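I've been folding laundry wrong my whole life (according to my sister-in-law, anyway), and last October I finally sat down and worked out a system I can stick to. It gets a basket done in 25 minutes, with music on.

## Clear off the table first

Beds are too soft and the couch is hopeless. Use a table! Mine's wood and nice and wide, so I wipe it down, let it dry, and keep the middle free for whatever I'm folding. Everything else goes out to the sides.

## Sort before you fold

- T-shirts on the left, dark ones and light ones next to each other
- Jeans in the top right corner
- Anything that needs mending goes on a chair

Don't bother smoothing the T-shirts yet. They can stay crumpled until their turn.

## Jeans

Easiest first. One leg over the other, back pockets facing out, then fold up from the hems 2 times. Press down hard on the seams with your palm – denim likes to spring back.

## Shirts

1. Lay it face down and pull the shoulders straight.
2. Fold each side in toward the middle, sleeves tucked back.
3. You'll have a long strip now. Turn it sideways, hold both ends, and pull gently until it's flat.
4. Fold in thirds.

Step 3 is the one I used to skip, and my shirts came out of the drawer looking slept in. A gentle tug is plenty, especially on anything stretchy. If there are still a few soft wrinkles, leave them alone and keep going.
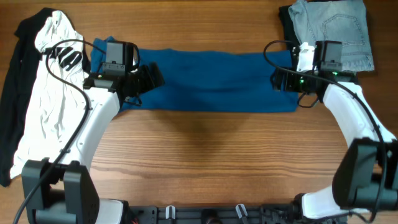 *Blue one stretched out flat, T-shirts still waiting on the left, jeans folded.*

## Putting it away

I stand my shirts up in the drawer like files, 4 to a row. Karim Cherkaoui, my neighbor, rolls his and swears they hold up better in a suitcase. Could be! I tried it one Thursday and went back to folding by the weekend.

Socks I still just throw in a bin.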